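Stop ranking grippers by simulated success rate

We ran 2,000 simulated kitchen picks on the Clavham and Cesen grippers. The gap was 16 points. On hardware it vanished.

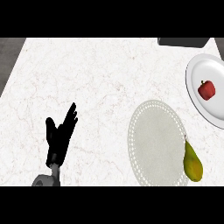 Contact friction is the weak term. Daranee Suwannarat tuned it for one produce model and reused it for the rest, as most labs do. I would publish the friction values first and the ranking second, or leave the ranking out.

585 views · 16 shares

Related
Nyanda wrist controller notes
Choosing a camera mount

Last updated: May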